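Tidying up at Memcombe: an afternoon with the chore machines

The open day at Memcombe began at 13 minutes past the advertised time, when the automatic door had been persuaded to open. I had paid three pounds for a ticket and a biscuit, and I wanted to know whether a machine could make my bed.

The main hall belonged to Tindo, who sell a shelf-stacking arm to small shops. It put tins of tomatoes on a shelf, labels facing out, at the speed of a man who has just been told he is on until closing. It was very good at tins. Someone asked about bags of crisps and was given a leaflet.

Next door was Norðdahl, whose machine loads a dishwasher. The plates went in beautifully. Wine glasses were described as being on the roadmap. A board gave its total so far as 1,025 plates without a breakage, and a child beside me asked what had happened to plate 1,026, which struck me as the best question of the day.

Upstairs, Lisine had the talk I had come for, on bedrooms. Their case was that a factory knows where everything is and a home never does. They would rather have 100 untidy rooms to learn from than one tidy one, and I left thinking I could supply several of those myself.

Grippers at work in the bedroom:
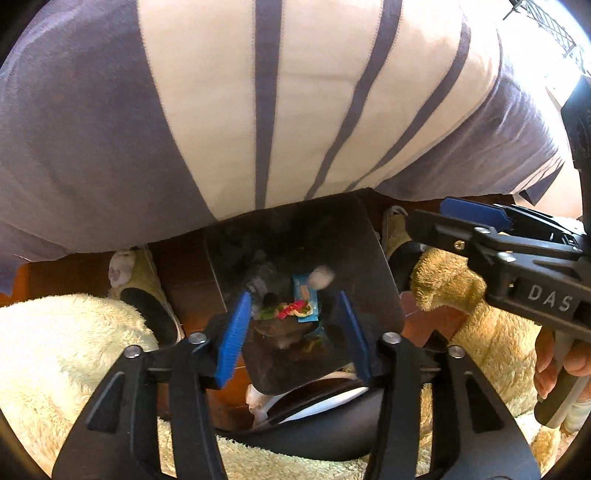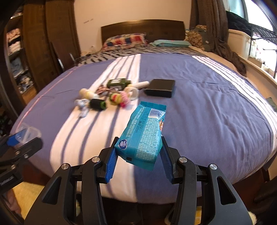

My own bed takes me two minutes, mostly spent looking for the other corner of the duvet. I asked Lisine how long theirs would take and was told that making the bed is the easy half, and clearing it comes first. I can see the point. With a green bottle on its side, a black box and a packet of tissues to deal with before anybody touches the duvet, you need to know what each thing is and where it lives, and tissues squash while boxes don't. I know where my tissues live and still find them under the pillow.

The tea room shut at four. Trays were to be returned to the rack by hand, according to the sign, and mostly they were - I put mine on top of the Tindo leaflets and went for the bus.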